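How Robots Get Their Examples

A robot arm does not know what a cup is. It does not know that a cup has an open end and a closed end, or that squeezing a paper one too hard will crush it. Someone has to show it, and one showing is far too few.

This page explains how the showing is done.

What an example is

In robot learning, an example is a recording of one task from start to finish. Suppose the task is "put the spoon in the bowl." The recording begins before the spoon is touched and stops after it has been let go. It holds two kinds of information:

The video, which shows where things were.
The movement, which tells how the gripper traveled and how far its fingers were open at each moment.

A gripper is the part of a robot that grabs. It does the job of a hand, but most grippers are simpler than a hand. The kind used in the Konelix project has 2 fingers that move toward each other and apart.

People go first

You might expect the robot to be in the room while examples are gathered. Often it is somewhere else. A person holds a gripper by its handle and does the task with it. A camera on the gripper records what is in front of the fingers. Later, the same kind of gripper can be fitted to a robot arm, and the arm will see the task from nearly the same place.

This has a practical side. A robot arm is heavy and has to be bolted down. A hand-held gripper can be carried to a kitchen, a workshop or a school. Several people can also work at the same time, each with a gripper of their own. 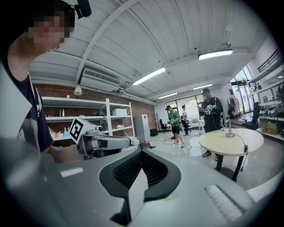

People holding grippers, each seen from another gripper.
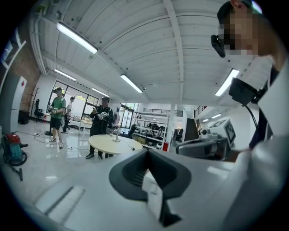 Milagros Mamani disagrees with part of this. She writes that "several people at the same time" sounds faster than it is, because every recording still has to be checked by a person afterward. In her experience the checking takes longer than the recording. She would also like readers to know that a boring example is usually a good one: the gripper goes to the spoon, closes, lifts, moves and opens.

Her point about checking is a fair one, so the next part is about that.

Checking the recordings

A checker watches each recording and looks for problems. The fingers may be hidden behind an arm. The spoon may fall. The recording may stop too early. Recordings with these problems are marked, and most are left out.

A dropped spoon is not always thrown away. If the person picks it up again and finishes the task, the recording shows how to recover from a mistake. Those recordings go in a separate folder with their own label.

Why so many are needed

For the spoon task, the Konelix plan asks for over 300 good examples. They must not all be alike. If the bowl is always blue and always on the left, the learning system may learn "go left" or "find blue" and never learn about bowls at all. So the plan lists 8 starting places for the spoon and uses 23 different bowls. The lamps are switched on for some recordings and off for others.

What the learning system does

The learning system is a computer program. It is given a picture from a recording and has to guess the next small movement. The guess is compared with what the person did. If the guess was far off, the program changes its numbers a little and tries again with another picture. It does this a very large number of times, and the guesses slowly get closer.

After that, the program is tested on a bowl that was in none of the recordings. If the arm misses, the team looks at where it missed and gathers more examples of that kind.

Try it yourself

You need kitchen tongs, a spoon, a bowl and a partner.

1. Put the spoon and the bowl on a table.
2. Move the spoon into the bowl using only the tongs.
3. Have your partner write down every movement, such as "down," "close," "up."
4. Move the bowl to a new place. Follow the old list exactly, with your eyes shut.
5. Write down where the spoon landed.

Words to know

Gripper: the part of a robot that holds things.
Example: a recording of one task, done once.
Label: a short note that says what a recording contains.

Text by Yae Kinoshita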